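Cuaderno del taller – jueves, abril

Sigo con el armario bajo, el de madera clara que está sobre la moqueta. Lo había dejado para el final porque siempre parece que es cosa de un rato, y luego uno abre las puertas y se le va la tarde entera mirando papeles viejos (me pasó con la estantería de Doltovby, que me tuvo entretenido hasta las 7).

El acuerdo con Clémence Guillot es que en la balda de arriba vivan solo los archivadores de los proyectos en marcha, tumbados y con el lomo hacia fuera, que así se leen sin sacarlos. El compartimento de abajo lo reservamos para las cajas de muestras de Brullora, que son bajitas pero pesan lo suyo – y para eso mejor el suelo del mueble que la balda, que no quiero verla combada dentro de un año. 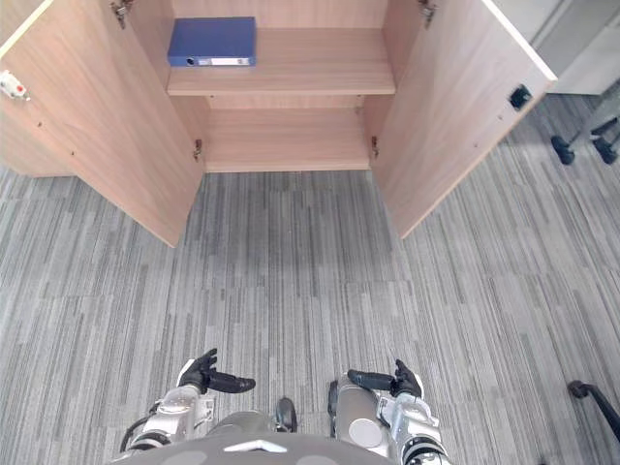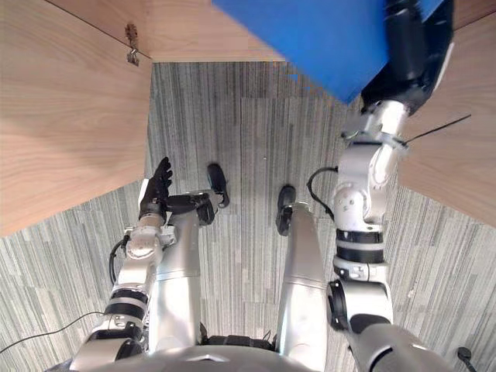
El armario abierto, con el archivador azul en la balda (primera foto), y la moqueta gris de rayas (segunda).

De las bisagras quería dejar nota, que luego se me olvida. Son cuatro, dos por puerta, de las de cazoleta, y las repasé la semana pasada con el destornillador pequeño. La inferior derecha pedía un cuarto de vuelta y se lo di. Si alguien nota que la puerta vuelve a rozar, que me lo diga antes de apretar nada, por favor, que la madera ya ha sufrido bastante y le tengo cariño al mueble.

Pendiente todavía: etiquetas nuevas para los lomos (queda un paquete de 100 en el cajón de Irkness, de sobra para todos nosotros y para los que vengan), y decidir qué hacemos con la carpeta de facturas de Mahasneh, que a mí me gustaría tener a mano y Clémence prefiere en el despacho. Seguramente tenga razón ella, pero lo hablamos con un café.

Comentarios

Clémence G.: Al despacho, al despacho. El café lo acepto igual.

Nerea: ¿Las cajas de Brullora van con tapa o sin tapa? Tengo 20 tapas sueltas en mi mesa y no sé de quién son.

Iván: Con tapa, Nerea, y creo que son esas. Mañana te las recojo.

Última actualización: jueves, 17:40
Contacto | © Cuaderno del taller | Volver arriba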